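Fleece blankets and lint, washing at 30 or 40?

rocio_tovar
25 May 2023
Hello all. I bought a big black fleece in Villalba, and after one wash it collects every white hair in the house. The label is gone. Do you wash fleece cold, or a little warm? And do you use softener?

nurkley32
Cold, always, and inside out. No softener. It leaves a film on the fibers and then the lint sticks even more.

Telma M.
I do not agree about the softener. I use a half cap and my blankets are four winters old without problem. The dryer is what ruins them. High heat makes the fleece hard, like an old carpet.

iara_c
I am with Telma about the dryer, but not about the softener. Mine is a black one too, and I tried vinegar in the rinse, a small glass only.

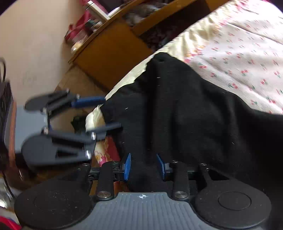
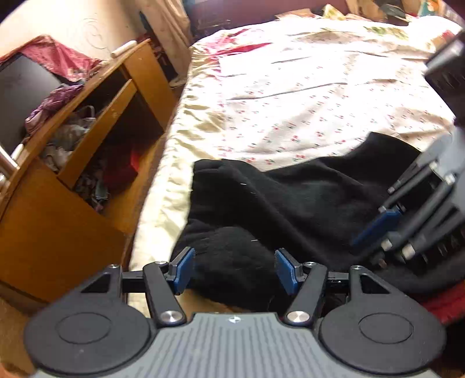
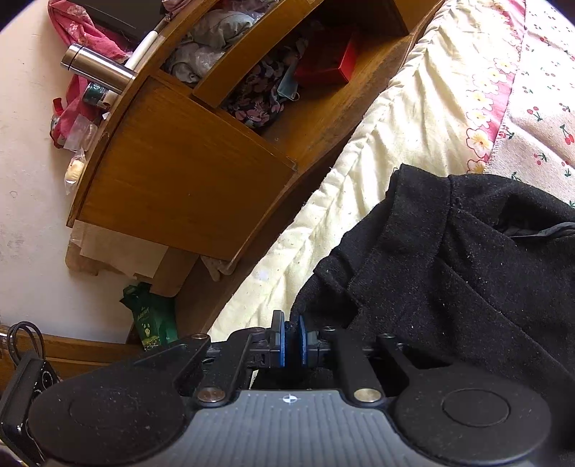 I also wash it alone now. Before, I put it together with the towels, and this was my big mistake. Towels give lint for months, also the expensive ones.

nurkley32
Vinegar every time is not good for the rubber seals of the machine. My repair man in Dridham told me this.

Telma M.
A small glass will not kill a machine. Mine is older than my son.

rocio_tovar
Thank you, I did not think about the towels! I will wash it cold and alone, and dry it on the line. Iara, did you put the vinegar in the drawer for softener?

iara_c
Yes, in that drawer. The smell goes away when it dries.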